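4.2 Keeping the hand-held grippers in working order

Most of what we learned about the collection rig came from fixing it. Zulkifli and I (Salamatu wrote most of section 3, so blame me for the tone in here) ended up sharing the maintenance at the Brarstead site, and the notes below are mostly copied out of the log we kept on the side of the parts drawer. I've cleaned up the spelling and taken out the swearing.

The grippers are simple things. Each one has a housing you hold, a trigger, two fingers with mesh-faced pads, and a wide-angle camera looking out over the fingers. The same finger assembly bolts onto the arm in the Dinstead cell, so anything that drifts on the hand-held side shows up later as a robot that closes a little to the left of the cup it's supposed to pick up. We spent most of March chasing exactly that, and I was completely sure it was the policy. It was a finger screw!

So the first routine we settled on is the finger check. Before a session the operator closes the trigger all the way, looks at where the pads meet, and opens it again slowly. If one finger lags or the pads meet high, the gripper goes on the bench. The fix is nearly always the same: back off the two screws at the base of the finger, wipe out the pivot, seat the finger against the stop, and tighten again a bit at a time, going back and forth between the screws. Please don't do one screw all the way first. It pulls the finger over and you'll be back in an hour (I was).

Pads are the next thing. We log each trigger squeeze, and we swap pads every 500 closes whether they look tired or not. Before that we went by eye, and the two of us have very different eyes. Zulkifli would run a pad until the mesh went shiny, and I'd throw it out at the first loose thread. A fixed number ended the argument.

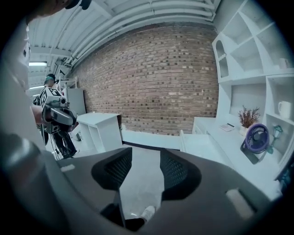

Figure 4. Gripper camera view during a check with two operators.

Camera alignment gave us more grief than all the mechanical parts put together. The lens sits in a printed collar, and the collar creeps if you carry the gripper by the wrong end, which everybody does sooner or later. What we do now is grab a single still with the fingers partly open and compare it to a reference still from the day the gripper was built. We want both fingers in view, with the gap between them near the middle, and the curve of the housing along the bottom edge. In Figure 4 the gap is an open V with the fingers rising from the center of the housing, and that's the layout we look for first. A long straight feature in the background is handy too, and the courses of the brick wall do that job nicely, bowing with the lens so that a rolled collar is easy to spot when you flip between the two stills. If the bow leans, we loosen the collar, nudge it, take another still, and repeat. Three tries is normal. I once needed a whole afternoon, but I'd put the collar in backward.

Markers get their own pass. On the units with the white marker panels, we wipe the panels with a dry cloth and look at them from the side for lifting corners. A lifted corner still gets detected, so the software won't complain, but the pose it gives you wobbles. Zulkifli found this one by plotting a gripper that was sitting still on the table and seeing it apparently shiver. We now record a short resting clip at the start of every session and throw the session back if the pose wanders.

Cables are the last item and the most boring. We had a run of dropped recordings that all came down to strain where the cable enters the body. People turn, the cable wraps, and the plug takes the load. The answer was a loop of slack tied off at the housing and a spare cable hung next to each station. We replaced the cable in the Caltelstead unit twice before we thought of the loop, and not once since.

Across the collection period we logged 138 maintenance entries. I'd love to report a tidy breakdown, but our early entries say things like "weird again, fixed," so I don't trust the categories enough to put them in a table. The later ones are better, after we started writing down the gripper, the part, and what the still looked like before and after. If you build a rig like ours, start the log on the first morning, and keep the reference stills somewhere other than the laptop that does the recording. The robot-side checks, including how we match the arm's camera mount to these same stills, are in section 4.3.

Related items
Finger wear and grasp offset in the Dinstead cell
Lumbantobing pad material notes, part 2
Resting clips as a quick test of marker pose
Caltelstead unit: cable routing and strain relief
Maintenance log template (Isah and Nair)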